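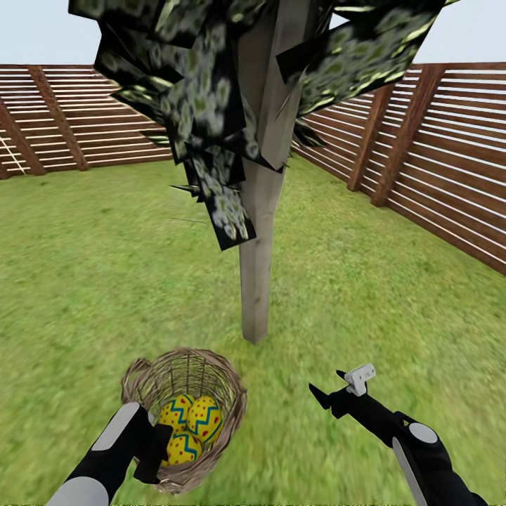

*Carmela Caputo*

# Teindre ses œufs de Pâques avec ce qui traîne dans la cuisine

Chaque année je me dis que je vais acheter un kit de colorants, et chaque année je finis avec des pelures d'oignon plein l'évier ! Du coup j'ai pris mes habitudes, et je vous les donne.

## Le jaune au curcuma

C'est ma couleur préférée, et la plus facile à réussir.

- 6 œufs à coquille blanche
- 3 cuillères à soupe de curcuma
- 1 litre d'eau
- 2 cuillères à soupe de vinaigre blanc

Je fais bouillir l'eau avec le curcuma une quinzaine de minutes, je laisse refroidir, puis je filtre dans un vieux saladier (vieux, vraiment, le mien est orange à vie). J'ajoute le vinaigre et j'y plonge les œufs déjà durs. Deux heures au frigo pour un jaune poussin, une nuit entière pour quelque chose de plus soutenu.

Pensez aux gants. J'ai passé un lundi de Pâques avec les doigts fluo, ma belle-mère m'en parle encore.

## Les motifs

Avant le bain, on peut dessiner sur la coquille avec un crayon à la cire blanche : des rayures, des points, des zigzags, ce que vous voulez. La teinture ne prend pas sur la cire. Pour les petits, les élastiques marchent très bien aussi, il suffit de les enlever une fois l'œuf sec.

## Séchage et panier

Je les pose sur une grille, sans les frotter (le curcuma frais s'en va au moindre coup de torchon). Une goutte d'huile sur un essuie-tout pour les faire briller, et hop, dans le panier.

Si vous comptez les manger, ne les laissez pas dehors plus de 2 heures. Les nôtres finissent en mimosa le soir même, avec beaucoup trop de ciboulette.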